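Cocina y casa > Fiestas y bebidas

Cuántas bebidas para una merienda
Publicado en junio por Veronika Gál

¡Hola a todos! Monto una merienda en casa para 20 personas, mitad adultos y mitad críos, y me lío con las cantidades. Tengo vino tinto, zumo de naranja en botella pequeña y refresco verde con gas. ¿Compro más zumo o más refresco? Y los vasos amarillos de plástico - ¿valen también para el vino?

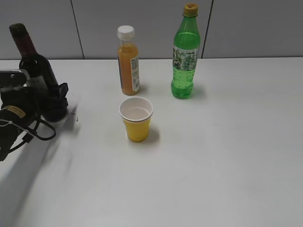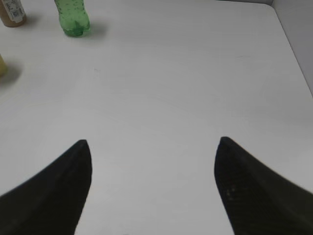 La mesa blanca, con la botella verde al fondo en las dos fotos.

Demyd Pavliuk
Más zumo, siempre. El refresco abierto pierde el gas enseguida, así que ve sacando las botellas de una en una. De vino, con 6 botellas vas sobrada. En vaso de plástico se bebe igual, pero yo pondría copas - manías mías.

Antonina Mykhailiuk
agua!! pon mucha agua y escribe los nombres en los vasos

Contacto | © Meltville | Volver arriba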